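**Fading** is the loss or change of colour in an object over time. It affects cloth, paint, paper, plastic, leather, wood and most other coloured goods found in and around the home. The main cause is light, above all daylight, but heat, washing, damp, rubbing and some gases in the air also play a part. Fading is usually gradual and cannot be undone, although a faded object can sometimes be dyed or painted again.

The word is used both for a colour becoming paler and for a colour shifting towards another. A green curtain that turns blue has faded in the second sense, as has a purple one that turns brown. The opposite change, in which a pale material grows darker or more yellow with age, is normally called yellowing and is treated separately below.

## Causes

### Light

A dye or pigment looks coloured because it takes in some parts of the light falling on it and sends back the rest. The light that is taken in carries energy. Over long periods this energy can break the chemical bonds that give the dye its colour, and the broken dye no longer takes in light in the same way. Ultraviolet light does the most harm for its share of the total, but visible light also causes fading, and blue and violet light generally do more damage than red.

The amount of fading depends on both the strength of the light and the time spent in it. A strong light for a short time may do the same harm as a weak light for a long time. Damage adds up and does not reverse when the object is put away in the dark, although further fading by light stops.

Window glass holds back part of the ultraviolet in daylight but lets much of the rest through. For this reason fading is common indoors, especially in rooms with large windows facing the midday sun. Lamps cause fading too, though in most homes they are far weaker than daylight.

### Washing and rubbing

Cloth can lose colour in the wash when dye that is not firmly held by the fibres comes loose in the water. New items dyed in deep shades often give off spare dye in the first few washes, which may stain paler items washed with them. Hot water, strong detergents and bleach increase the loss.

Rubbing removes colour from the surface. It is the usual cause of pale knees and seams in denim, where the dye sits mainly on the outside of the yarn. Painted and printed objects wear in a similar way at corners and on handles.

### Air, heat and damp

Oxygen takes part in many of the reactions that destroy colour, and some dyes last much longer when kept away from air. Fumes from gas heaters and traffic can change certain blue and purple dyes, a fault known in the cloth trade as gas fading. Warmth speeds up most of these changes. Damp often does too, and cotton dyed in some shades fades faster in moist air than in dry air under the same light.

Chlorine in swimming pools affects swimwear and towels. Sweat can also alter colour, particularly where clothing is exposed to strong sun while it is being worn.

## Materials

### Plastics

Most coloured plastics are coloured all the way through, by mixing pigment into the material before it is shaped. A scratch therefore shows the same colour underneath, but the surface can still fade where light reaches it. The plastic itself may also break down, forming a fine white powder on the surface. This is called chalking, and it can make an object look paler even where much of the pigment is unharmed.

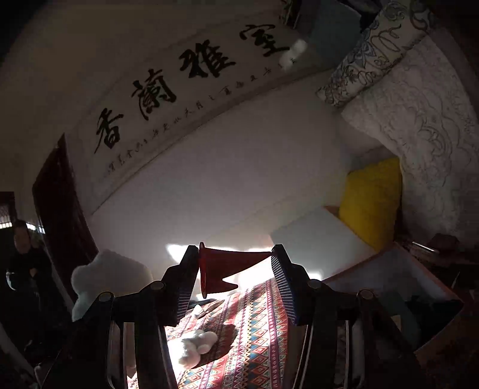
*A small red plastic cone. How well a red plastic keeps its colour depends largely on the pigment used.*

Red, orange and yellow plastics have a poor name for fading, which is partly deserved. Many of the older bright pigments in this range contained cadmium or lead and stood up well to light, but they have been withdrawn from many uses for reasons of health. Some of the cheaper pigments that took their place fade more quickly outdoors. Better ones are available at a higher price and are used for car parts, outdoor signs and garden furniture. Black plastics coloured with carbon black are among the most lasting, as carbon black takes in ultraviolet light and shields the plastic beneath.

Makers may add substances called light stabilisers. Some take in ultraviolet and turn it into a little heat, while others interrupt the chain of reactions once it has begun. Goods meant only for indoor use often contain little or none of either.

### Textiles

The behaviour of cloth depends on the dye, the fibre and the way the two are joined. Many plant dyes, such as turmeric, fade quickly. Madder and indigo are more lasting and account for a good share of the reds and blues that survive in old rugs and hangings. Among modern dyes, vat dyes on cotton are noted for holding their colour. Acrylic fibre also performs well outdoors and is widely used for awnings.

A deep shade normally appears to fade more slowly than a pale one made with the same dye, simply because there is more colour to lose. In cloth of several colours the dyes may fade at different rates. A pattern can then lose its balance, with one colour remaining strong after its neighbours have become weak. Weavers and printers try to avoid this by choosing dyes of similar fastness. 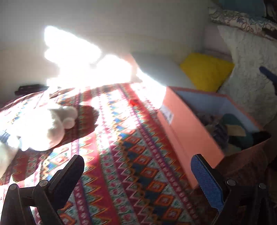
Bedding, curtains and upholstery are the household textiles most often affected. Curtains usually fade first along the edges of the folds facing the window, leaving stripes when they are drawn flat. Sofas fade on the back and arms. A rug may keep a darker patch where a piece of furniture stood, and the outline can remain visible for the rest of its life. Turning a rug or bedspread end to end a few times a year does not prevent fading but spreads it more evenly.

Linings protect curtains by keeping light off the back of the face cloth. The lining itself will weaken in time and can be replaced more cheaply than the curtain.

### Paper, paint and wood

Inks and paints vary greatly. In colour printing, the magenta and yellow inks are often the weakest, so that posters left in shop windows tend to turn blue. Artists' watercolours are at greater risk than oil paints, as the layer of colour is thin and has no thick film of oil around it.

Wood may become lighter or darker. Walnut generally grows paler in sunlight, while cherry and pine deepen. Clear varnish slows the effect only slightly unless it contains a substance that holds back ultraviolet.

## Yellowing

White and clear plastics, newsprint, wool and some varnishes turn yellow with age. In newsprint the cause is lignin, a part of the wood that is left in cheap paper and reacts with light and air. White clothing can yellow when the brighteners added by the maker wear off, when detergent is not rinsed out fully, or when it is stored against untreated wood or card. Oil paint containing linseed oil may yellow in the dark and recover part of its whiteness when brought back into the light.

## Measurement

The resistance of a colour to fading is called its fastness. Fastness to light, washing and rubbing are tested separately, as a dye may do well in one and badly in another.

In Europe, light fastness in cloth is commonly judged against a set of blue wool strips numbered from one to eight. The strips are exposed beside the sample with part of each covered, and the sample is given the number of the strip that fades to the same degree. Eight is the best grade. Changes caused by washing are compared with a scale of paired grey chips, numbered from one to five.

Test cabinets with xenon lamps are used to obtain results more quickly than daylight allows. The results are a guide only, as the strength of sunlight, the warmth and the dampness all differ from place to place.

One small study of home furnishings was carried out by Vaughan Bolger for the curtain maker Onari. It compared 32 dyed cotton samples, placed in a cabinet for 4,000 hours, with matching pieces hung in south-facing windows. The order in which the samples faded was broadly the same in both, but two of the greens lasted much better in the cabinet than in the windows. Bolger put the difference down to damp on the glass in winter. More than 80 further pieces, covering wool and linen, were later tested by the dye supplier Flulteck using the same method.

## Prevention

Fading by light can be slowed only by reducing the light or the time of exposure. Common household measures include drawing blinds in empty rooms, moving pictures away from windows and storing outdoor cushions indoors when they are not in use. Clear films that hold back ultraviolet can be fixed to window glass. They help, but do not stop the fading caused by visible light.

Museums keep watercolours and old textiles at low light levels and show them for limited periods, followed by longer spells in storage.

Clothing keeps its colour longer if it is washed cool, turned inside out and dried away from direct sun. The belief that salt or vinegar will fix the dye in a finished garment is widespread but has little support for modern dyes.

## Deliberate fading

Fading is sometimes wanted. Linen was once laid out on grass for weeks to whiten in the sun, a practice known as grassing, and the fields used for it were called bleachfields. Denim is faded before sale by washing with stones or enzymes, or by marking the surface with a laser. Rugs may be washed with chemicals or left in strong sun to soften their colours, and furniture paints are sold in chalky shades chosen to look aged from the start.

## See also

- Bleach
- Dye
- Pigment
- Ultraviolet light
- Weathering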